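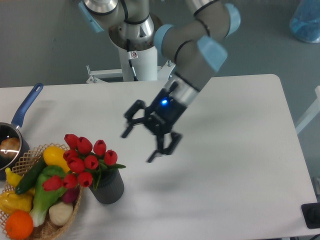
Murnarach Robotics Club - FAQ

Updated August 2024. Read this before emailing please, inbox is a mess right now

Do I need to know how to code?
No. Helps, but no. Half of what we do is setup and practice runs anyway.

What's the kitchen task?
Our entry for the Kubo round. Arm has to pick produce out of the basket and put it in the saucepan, then do it again with the table rearranged. Knocking over the tulips costs you points. Yes they're fake, so is the bok choy. Still costs you points.

Who gets to run the arm?
Anyone who's done the safety session, 2 people minimum in the room. One drives, one stays on the stop button. No exceptions, not even if you're "just checking something".

What does the blue light on the gripper mean?
Power's on. Hands off the table.

Can I bring my own objects?
Ask first. Nothing over 200 grams, nothing that leaks. Real tomatoes are banned since March.

Why does the arm keep dropping the onion?
Smooth and round, fingers close too fast. Use the slow grip preset - it's in the Grokska folder, file 78. Dont edit the original, make a copy.

Where do I log my runs?
Shared sheet. Log the bad ones too. We're at 274 and a bunch have no notes, which makes them useless for the writeup.

Is there a fee?
No fee. Vutix team shirts are extra and optional.

I missed the safety session, now what?
Email Chandrasekhar Iyengar and he'll add you to the next one. You can still come and watch or do logging untill then.

Can I put this on my college application?
Sure. Put what you really did.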